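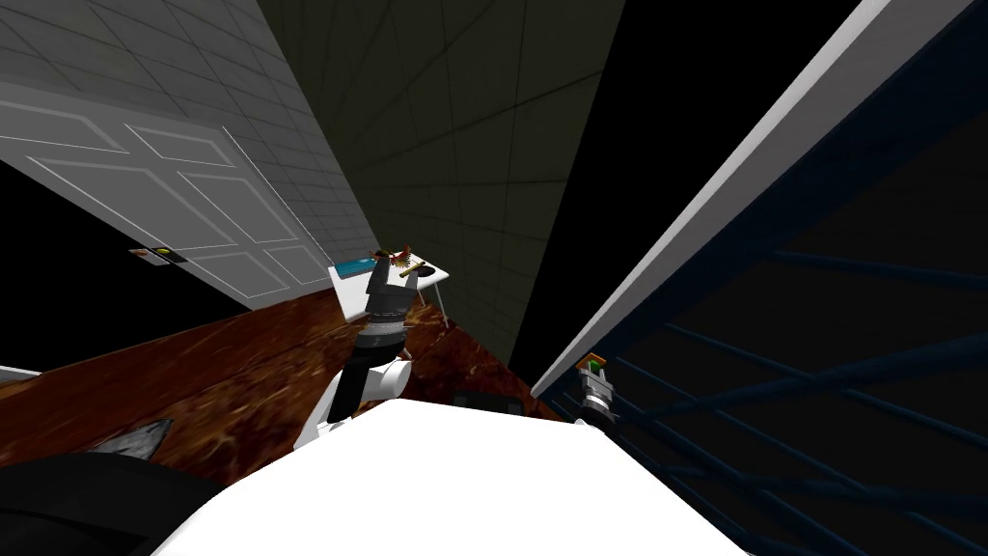
Is Home Advantage Real?

Every sports fan has heard it. The home team has the edge. The crowd roars, the players feel ten feet tall, and the visitors go home sad.

Maybe. But people say a lot of things about sports, so let's check this one before we believe it.

What people claim

Ask why teams win at home and you will usually hear about the crowd. Svend Skov played rugby league for Jadenthorpe for six seasons, and he is sure of it. "You hear them singing and your legs stop hurting," he says.

That's a nice story. It is also just one player remembering his best days. Did his legs stop hurting on the days Jadenthorpe lost at home? He doesn't bring those up.

What the numbers say

Tania Begum teaches math and keeps the records for the Riis junior league. She went back through 46 games and looked at who won. The home team won more often than the visitors did.

So it's true? Hold on. Forty-six games is not very many. Flip a coin 46 times and you probably won't get exactly 23 heads. You might get 27 or 28, and the coin isn't cheering for anybody.

People who study this look at thousands of games, in lots of sports and lots of countries. In those big piles of results, home teams do tend to win more than half the time. That makes it much harder to blame luck. The edge is often pretty small, though, and it isn't the same size everywhere.

Is it really the crowd?

Here is where you should get picky. Lots of things change when a team plays away:

The visitors may have spent hours on a bus.
They may have slept in strange beds, or slept badly.
They don't know where the field is bumpy or which way the wind blows in the afternoon.
The referee can hear the crowd too, and may give the home team a close call without meaning to.

Gakasard once had 3,032 fans at a game against Vulta and lost badly. A month later fewer than half as many turned up, and Gakasard won. Does that prove crowds don't matter? No! Two games can't prove anything, in either direction. Vulta might simply have been the better team.

How you could test it

Pick a league you like and write down who won each game and who was at home. Decide how many games you will use before you start. If you stop as soon as you like the answer, you're fooling yourself.

Watch out for bad comparisons as well. If the strongest team had most of its home games in April, then April will look great for home teams.

Words to know

Home advantage: the idea that teams do better at their own ground.
Sample: the group of games you looked at.
Evidence: facts that help you decide if something is true.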